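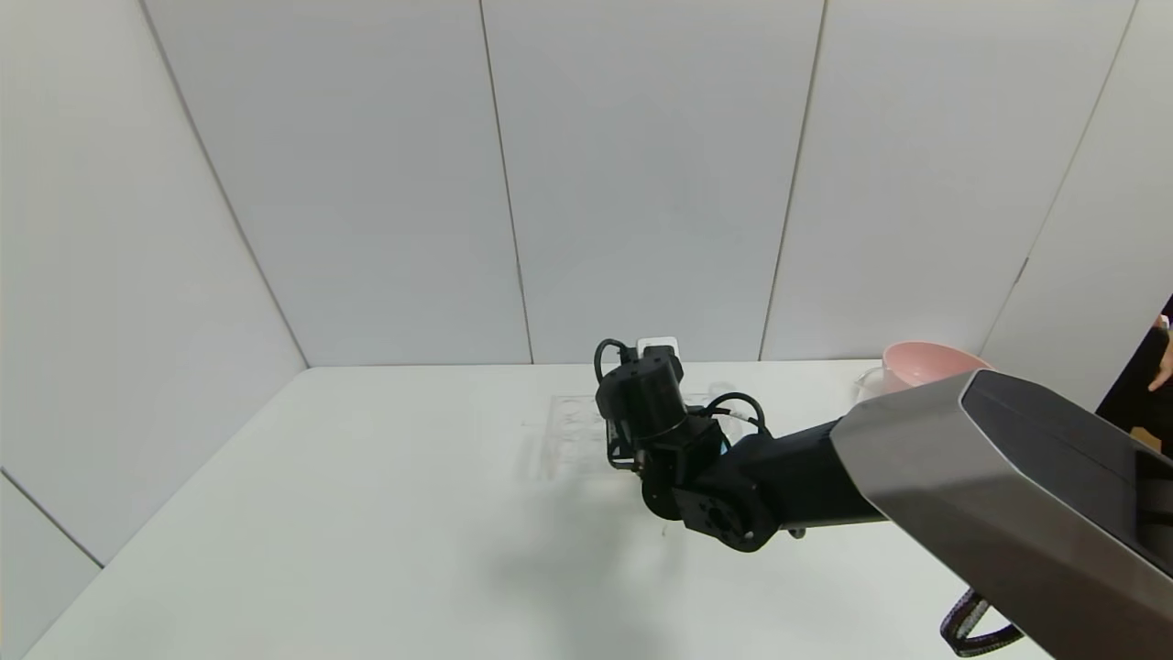 The dye garden in full color

July 31, 2024

If you have walked past the Garketti Street lot in the last two weeks you already know, but for everyone else: the coreopsis is out! All of it, all at once, right down the long bed by the fence. We have been picking every morning before work and the plants just keep going, and I have had orange fingertips for so long that the woman at the bank asked me if I was okay.

For those who joined the list over the winter, the dye garden is the strip at the east end of the Tirville community plots where we grow plants for coloring wool, cotton and paper. It started with one packet of marigold seed and a lot of onion skins. This year we put in 148 plants, and apart from one sorry corner of woad that the flea beetles found in the first week, nearly everything made it.

What's ready now

Coreopsis first, obviously. Pick the heads when they are fully open and leave the buds, and you'll get another flush in three or four days. Fresh flowers give a clear yellow on wool and a deeper orange if you let the pot sit overnight. Add a pinch of washing soda and it jumps to a brick red so fast that people gasp (I gasped, and I've done it maybe thirty times).

Marigolds are just behind. The big ruffled ones by the gate are the ones you want, the small edging kind are there to look nice and please leave them for the bees. Dry them on a window screen in the shade if you can't use them right away. They keep for months in a paper bag, and the color you get in February is very close to the color you'd get today.

Weld is done. We cut it when the spikes were still green at the tips and it is hanging in bunches in the Kutura Avenue garage, which now smells like a hayloft. If you want some for your own pot, ask Clodagh Flanagan, she has the key and she also has opinions about how much chalk to put in, and her yellows are better than mine so I'd listen.

Madder stays in the ground. I know. It's two years in and the tops look huge and it is very tempting to dig just one. The roots want a third summer and we are going to give it to them.

Japanese indigo — oh, the indigo. It is knee high and bushy and when you bruise a leaf and leave it on the path for an hour it comes back blue at the edges. First cut is coming up soon, and that one deserves its own section.

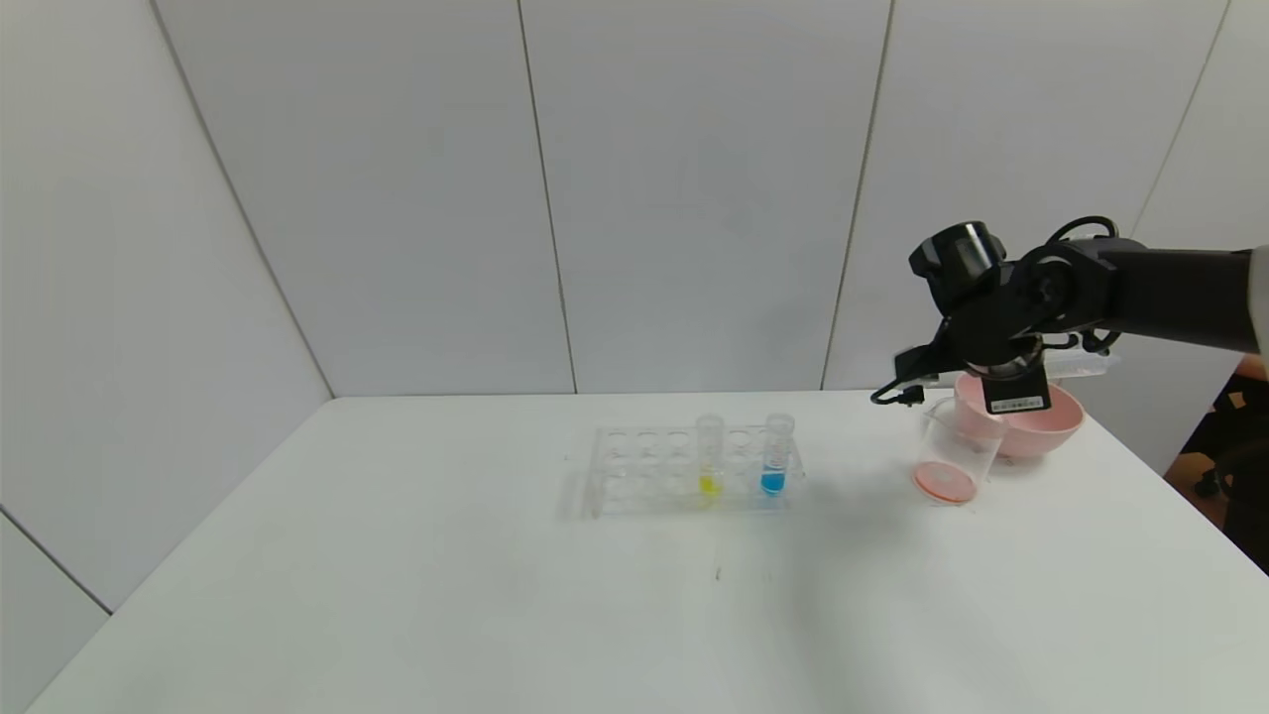 The fresh leaf day

Last summer nine of us tried fresh-leaf dyeing on silk and got a turquoise that I still think about. You strip the leaves, blend them with ice water, strain it through a cloth, and get the silk in before the whole thing goes off. There is no heat and no vat, and you have about twenty minutes before the green soup turns on you. We were slow and disorganized and half the leaves got too warm in the bucket, and it still worked on most of the scarves.

This year we have a plan. Montri Rungrueang is lending us two blenders and his very good cooler. Leaf strippers sit at the long table, blender people stand at the end by the outlet, and the strainers get the shady spot under the maple. Everyone brings their own piece of silk, washed and soaked ahead of time. Soak it for at least an hour, please, as dry patches come out pale and you can't fix them later. A scarf or a handkerchief is a good size. Anything bigger than a pillowcase is going to hog the bucket.

Wool works too, though the color is softer, more of a sea green. Cotton really doesn't want to do it this way. Keep your cotton for the vat in the fall.

Naheed's mordant notes

Several of you wrote in asking why your yellow washed out, and I passed the whole pile to Naheed Dogar, who taught the spring class. Her answer was the same for nearly all of them: weigh your fiber dry, before anything else touches it, and work out your alum from that number. Guessing by the handful is where it goes wrong. For wool she uses alum at 15 percent of the dry weight, brings the pot up slowly over an hour, holds it just under a simmer for another hour, and then lets everything cool in the pot with the lid on. She's firm about the cooling.

She'd also like me to repeat that dye pots are dye pots forever. Once a pan, spoon or strainer has been used for mordant it doesn't go back in the kitchen, even if you scrub it, even if it was your nice one. There's a box of secondhand pots in the shed, take what you need and write your name on the handle.

A word about tap water, too. Tirville water is hard, and hard water is lovely for weld and madder and a bit dulling for anything pink. Dexter Pruitt did a side-by-side this spring with avocado pits, one jar of tap water and one jar from his rain barrel, same wool and same timing, and the rain barrel skein was a true dusty rose while the tap one leaned toward beige. He brought both to the June potluck and they got passed around more than the pie did.

The blanket

Big news here. The group blanket is going ahead! Rukhsana Minhas has drawn up the pattern, which is made of plain garter-stitch squares, so if you can knit at all you can knit one. We need 160 squares, all in garden-dyed wool, and she has planned the layout so it runs from the palest weld through the marigolds and coreopsis into the browns, with a single row of indigo along the bottom.

The undyed wool is from Arain, the mill up the valley, and we have 2000 yards of it wound and ready. It's a bouncy two-ply and takes color like a dream. Pick up a skein from the basket in the shed, dye it however you like, and tie a tag on it saying which plant and when you picked it. Tags matter to Rukhsana more than neat knitting does. She wants to be able to put a finger on any square and say what bed it came from.

Squares are five inches after washing. Mine came out closer to six on the first try and I had to go down a needle size, so do knit a test one.

Small things

The hose by the gate leaks at the collar again, so turn it off at the wall when you finish.

We could use more dry onion skins, yellow or red, in paper bags. Red ones give a surprising olive on alum wool and I'd love enough for three or four squares.

Watering is every other evening while it's this hot. The sheet is on the shed door and there are still gaps next week, mostly the late slots. It takes half an hour and you get to stand next to the coreopsis with the light coming through it.

Bring scissors and a bag if you're coming to pick. Gloves if you'd like to keep your job at the bank.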